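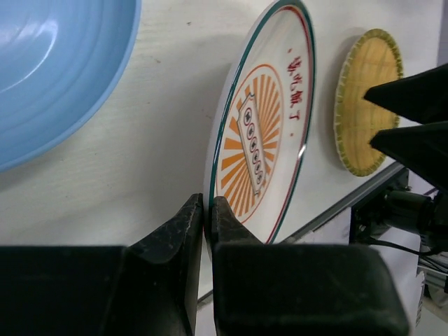

Getting through election season with your house intact

Leaflets first. Our ward got 210 of them per street last November, or so it felt by the time the Gajewski camp and the Lunari camp had both found the letterbox. Glossy ones won't compost and make a poor firelighter. Matt ones are fine under muddy boots, whichever candidate is face up.

Window posters: never use parcel tape. If it's too late, warm the strip with a hairdryer, peel slowly, then wipe off the gum with a dab of cooking oil and wash with soapy water. Leszek Tomaszewski used a wallpaper scraper and now has a permanent scratch where his principles used to be.
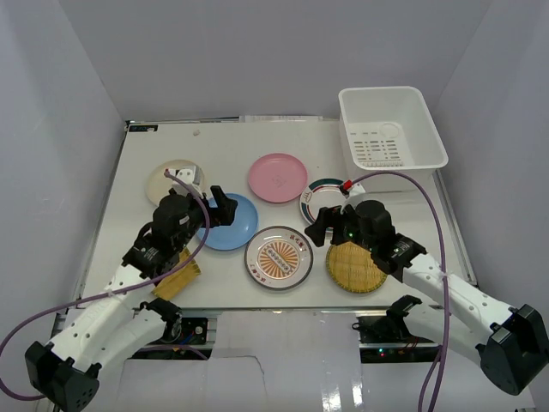 Plates out on a white table, plain and patterned.

If you're feeding canvassers, make soup. It waits when they're late – and they are always late. Sandwiches curl at the edges by seven.

Garden stakes are best pulled after rain, with a twist. Keep them for the beans. Waldemar Górecki's runner beans have been climbing three different parties for years and show no preference.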